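Can any current machine clear and reset a reception counter overnight?

Asked in: Automation > Light commercial
3 answers – 1,518 views – last activity in March

Question

I look after facilities for a shared office building. Each floor has a reception counter, and every evening the same small job has to be done on each one: mugs to the kitchenette, books and brochures back on the shelf, vase moved, surface wiped, vase put back. A person does a counter in a few minutes, but across the building it adds up and the cleaning contract is up for renewal.

Two vendors have approached us. Grarkness offers a mobile base with one arm. Giden offers a fixed arm on a rail behind the counter. Both say "tabletop tidying" is supported. Neither would quote a success rate for objects they had not seen beforehand.

Requirements:
Unattended, between 10 p.m. and 5 a.m.
Mixed objects, mostly mugs, books, pens, one vase per counter
No breakage of the vases, which belong to the tenants
Counters are curved, with no hard edge stop

Is this realistic now, or should I renew the contract and ask again later?

Answer 1 (accepted, 41 votes)

Renew the contract. Details follow, because "not yet" is too coarse to plan with.

Split the job into separate operations and rate each one for unattended use.

Mugs. Feasible if upright and empty. A two-finger gripper can take a mug by the rim or by the handle. The rim is the easier grasp. The failure case is liquid: most systems do not check for it, and a half-full mug tipped during transport is a bigger cleaning job than the one you started with.

Books. Harder than they look. A closed hardcover lying flat gives the fingers nothing to close on from above unless they open wider than the cover. The usual method is to push the book until it overhangs the counter edge, then pinch the overhang. On a curved counter the amount of overhang changes along the edge, so the push has to be planned for each position. Paperbacks are worse, as the cover bends and the pages fan.

Vase. Do not automate this. It is tall, the center of mass depends on what is in it, and the flowers hide part of the neck from the camera. Have the machine treat the vase and a margin around it as an obstacle.

Wiping. Feasible on clear surface. Contact force is the thing to ask about. Without force control the pad either skips or drags.

I ran an internal trial of tidying with a Desmet arm on a mobile base. We logged 278 pick attempts on a counter with a fixed set of objects. Upright mugs went well. Flat books accounted for most of the failures, and nearly all of those were the fingers closing above the cover or shoving the book without lifting it. The vase stayed where it was throughout, by design. Average time per object was some 80 seconds including driving. That is slow, but overnight you have the hours. Speed was never the problem. The problem was that each failure needed a person to reset the arm, and at night you will not have one.

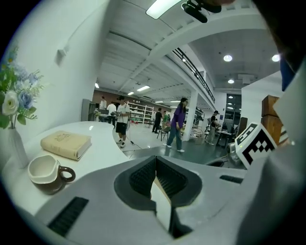
The other figure to press vendors on is the size of the training set for your particular objects. Ours needed 200 demonstrations of the book task before the push-and-pinch was worth testing at all, and performance dropped again when we moved to a glossier counter. If Giden or Grarkness tells you no on-site demonstrations are needed, ask for an unedited run on your counter with your mugs, start to finish, with no operator in reach.

If you want to spend something this year, spend it on making the job smaller. A tray for mugs and a vertical rack for brochures remove most of the hard grasps, for people and machines alike.

Answer 2 (9 votes)

Agree with the above except on the rail. A fixed arm removes the driving and most of the localization error, so per-object time comes down a lot. Against that, you pay for one per floor, and it can't reach the kitchenette. The mugs would end up in a bin behind the counter and a person would carry them anyway.

Also check the insurance. Ours excluded unattended moving equipment in areas tenants can enter after hours, and we had to fence it. A fence around a reception counter is not something most tenants will accept.

Answer 3 (2 votes)

we have a Hiketti floor scrubber and it is fine, runs every night. not the same thing I know but if you want a robot in the building start with floors

Comment from the asker

Thanks. Renewing for a year, and ordering trays. I asked Grarkness for the unedited run and they have offered a visit to their site instead. Will update if they agree to do it on our counter.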